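Reading time: 4 min

Re: [flidton-repair] Do "water resistant" ratings mean anything on cheap watches?

Satish Devadiga wrote:

> Picking this up from the thread on battery swaps. I don't think we
> should be so gloomy about the cheap ones. The Woltia I wear says
> 5 bar on the back. I have swum in it for two summers and it's fine.
> My brother's Ulow says the same and he showers in it. If a maker
> stamps a number on the case they must have tested it, otherwise
> they'd be buried in returns. So my proposal for the group page is
> that we list the ratings as printed and let people get on with it.
> 10 bar, go swimming. 5 bar, go swimming but don't dive. Simple.
>
> Also, has anyone tried the Acharya gasket kit? It claims to restore
> the original rating on any snap-back watch.

Satish,

I'm glad your Woltia is alive. I still don't want that table on the group page.

Take the number first. 5 bar is a pressure. People read it as a depth, 50 meters, and picture themselves down there with the fish. What it describes is a watch sitting still under an even load, when it was new, with a gasket that had never been squeezed by anyone's thumb. Your wrist in a pool is a different thing, and so is a hot shower with soap in it. Heat and soap are hard on seals. I'd sooner swim in your brother's watch than shower in it, and I wouldn't do either.

Then "they must have tested it." Must they? Testing a few samples of a design is one thing and testing the watch you bought is another. The case back doesn't tell you which you got. As for returns, think about who sends back a cheap watch with fog under the crystal. Most people throw it in a drawer and buy another. I don't see a flood of returns keeping anybody up at night.

What bothers me most is that the number stays on the back forever. We open these things every month. Once the back has been off, the stamp is a claim about a watch that no longer exists in that form, unless the gasket was seated properly and somebody checked it. We don't check it. We press the back on, see the second hand move and give it to the owner. I've done it plenty of times myself and I'd guess you have too.

Straps confuse the matter further. People see rubber and think pool, see leather and think office. A rubber strap tells you the strap can get wet. It tells you nothing about the case it's hanging off. I had this argument at the June session with a man who was certain his watch was a diver because the band was thick. He may have been right, but the band wasn't how he'd find out.

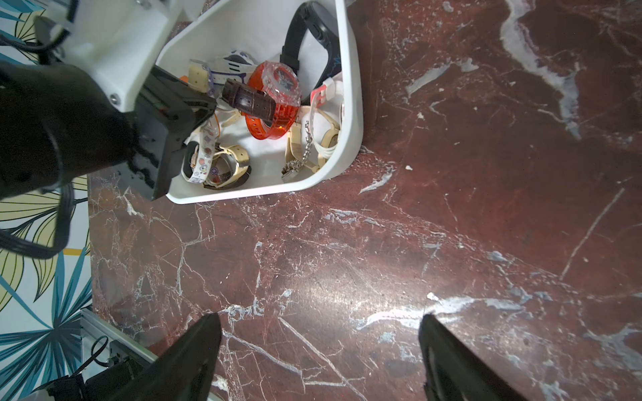
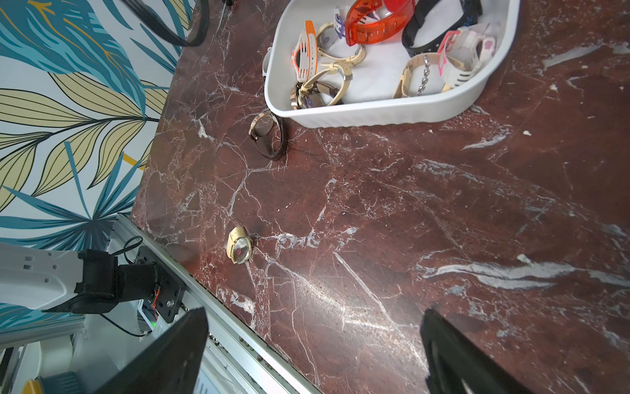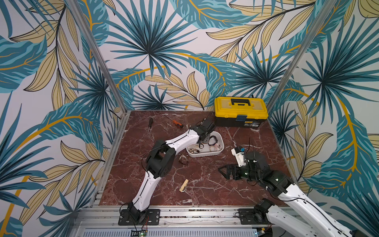

WHAT I'D PUT ON THE GROUP PAGE

Something shorter and a lot less cheerful:

1. If we have opened your watch, treat it as splash-proof at best. Rain and hand washing, fine. No pool.

2. If you want to swim in it, take it to a shop with a pressure tester and ask for the result. A dry test with air is quick and shouldn't hurt the watch. If the shop says "it'll be fine" and doesn't put it in the machine, you have learned nothing.

3. Don't press buttons or pull the crown underwater. This goes for the expensive ones as well.

4. Fog under the glass means water is already inside. Get the back off soon. Rice is a waste of rice.

5. Kids' watches: assume nothing, whatever the package says.

I know number 1 will annoy people. Somebody will say we are scaring them off a simple battery change. Maybe so. I would take that over explaining to a person why the watch that was fine before they came to us has rust on the movement.

ON THE ACHARYA KIT

I bought one. It's a tin of 200 flat rings in mixed sizes plus a little pot of grease. The grease seems all right. The rings are a lottery. I found a match for two of the watches I tried and a near match for the next, and a near match is how you get a leak you can't see. "Restores the original rating on any snap-back watch" is a sentence no one could stand behind, for the reasons above. Where would they get the original rating from? They haven't met the watch.

If you want to try it, I'll leave the tin in the Flidton cupboard, second shelf, behind the soldering irons. Please put the rings back by size. They came sorted and they aren't now.

One thing I'd like to be wrong about: if anyone on the list has access to a tester and would run a handful of cheap ones, before and after a battery change, I'd read every line of it. Two summers on one wrist is a nice story, but I can't write a page from it.

Does anybody object to my wording for number 4? I can drop the rice.

Contact the list owner | Copyright Flidton Repair list | Back to top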